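Gonodthorpe Household Words

A list of spoken words for things around the home, collected from people in and near Gonodthorpe. Version 2, last changed August 14, 2025.

What is in it

The main file, words.csv, has one row per word per speaker. Columns are word, meaning, speaker_id, decade_of_birth, room and notes. Spelling follows what the speaker wrote or, if they only said it, what Carol Blackburn heard. The same word can turn up under several spellings – we have left these alone. The file speakers.csv covers 53 speakers and gives no names or addresses.

The room column takes one of kitchen, yard, stairs, front or other. Words for furniture go under the room the speaker had in mind, so "table" words are split between kitchen and front.

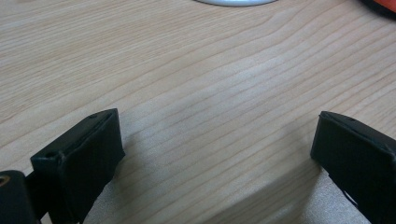
Wooden tabletop, pale finish with wavy grain.

How it was collected

Sumathi Chettiar and Carol Blackburn did the interviews in July. Each speaker was asked for words they used at home as a child, then for words they still use. Recordings are not part of this release. Tanveer Gilani typed up the sheets and Golshifteh Fallahi checked the meanings against them.

Known problems

Older speakers are over-represented. Words for washing day are well covered, words for heating are not. In version 1 the decade_of_birth column was shifted by one row for 19 speakers; this is fixed. Blank cells in notes mean nothing was written down.

Please don't use the list to work out how common a word is. Speakers were found through friends and neighbours – it is not a sample of the village.

Use and contact

Free to copy and change with credit to the Gonodthorpe word list. Corrections go to Desta Nigatu through the issues page. Please quote the speaker_id and the word as spelled in the file.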